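Section 4: Teaching the Laundry Unload

Okay, this is the section most of you skipped ahead to, I know! Before you start, a word about what you're getting. The Rovex arm can empty a dryer load. It can't fold, it can't sort, and it's still slower than a bored teenager. I've run it through 279 unloads at the Wutalside house and I'd call it a decent helper that needs watching.

You'll want the arm mounted and the wrist camera calibrated (Section 3) before you go on.

1. Make sure the cycle is over and the drum has stopped. Open the door all the way and leave it open.

2. Put your basket on the floor right next to the machine, on the left. I use one with straight sides and an open top, because the arm likes to snag on handles that stick up.

3. Go to Tasks, then Unload, then New Drum. Jog the arm until the fingers sit open in front of the lower part of the door opening, and press Hold.

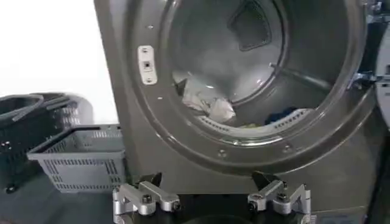
Torquil Cowie wrote in after the last version of this guide to say that he could have the whole load out by hand before he'd finished step 3, and would I please tell him what the point was. He also said his arm grabs two socks out of every load and leaves the rest for him.

Fair enough, Torquil! The setup is slow, but you only do it once per machine. As for the socks, try step 5.

4. Press Scan and let it look around. Dark clothes in a shadowy drum are the hardest thing for it, so turn on the room light (mine missed a pair of navy sweatpants for most of December).

5. Set Grip Depth to 8. If small stuff gets left behind, switch on Second Pass, and it'll go back in and sweep along the bottom of the drum.

6. Press Run. Stay in the room for the first few loads.

Note: If it comes up empty for 60 seconds it stops and beeps. Check the drum yourself before you start another wash.

Caution: Keep kids, pets and your own hands out of the opening while the arm is moving. Hit the red Stop button first, then reach in.

For folding, see Section 7, but keep your hopes low.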